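Crenshaw project, progress report for February
Prepared by Fatima Potgieter for Kamonchanok Saengthong

Work this month was on the second aim, learning to handle long tools in simulation. The grasping work under the first aim is finished and is not covered again.

We changed how the policy is told about the tool. Until January it received the object's pose and nothing else. It now also gets an estimate of where the tool's far end is, updated at every step from the wrist view. Margus Ķēniņš wrote the estimator and Sombat Suwannarat retrained the policy on 603 simulated episodes.

We tested on 200 new episodes with the same tools in rooms the policy had not been trained in. It finished the task in 96 of them. The older version finished 22 on the same set. Most of the remaining failures are collisions between the head of the tool and a nearby surface, with the grip still holding.
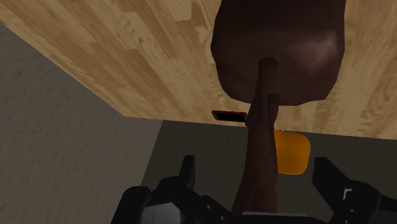
A long handle puts the head well away from the fingers, so a small error in wrist angle becomes a large one at the far end. Kittipong Intarasuk is adding a penalty for contact at the head during approach. First runs are slow but stable.

Two items are behind plan. The Uvov scene set has to be exported again after a scaling error, and the comparison with variable handle lengths waits on that. We expect to start it next month. Spending is within budget and we are not asking for any changes.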